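Talks > Data collection > Speaker notes

Last updated June 26, 2025

Branwen Mostyn – Drimavlow, gathering examples for the picking model

Open with the number. 629 demos kept, 307 thrown out. Let that sit. Then why – mostly operator drift, people get tired and start grabbing any old way. Sessions now capped at 20 minutes, dont skip this.

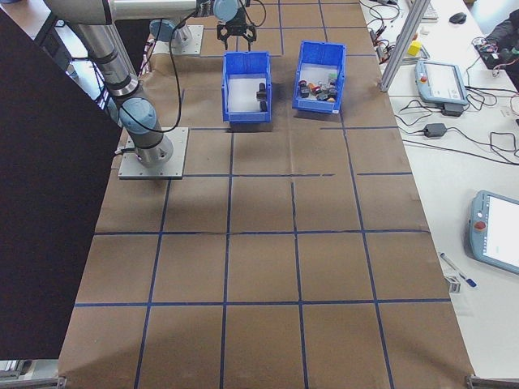 Variety beats volume. Same pick over and over teaches it one pick. So we move the start positions on purpose, log them by cell – point at the blue tape grid on the brown paper – and write the cell down before each go. Small parts in the right bin, gripper open over the left one. Mention Sandhu labels if time.

Slide 2 of the results – go slow, poeple always ask about the failures. Keep those, tag them, seperate folder. Then questions.

Related
Sokance: labelling bad grasps
Daditz workshop notes, July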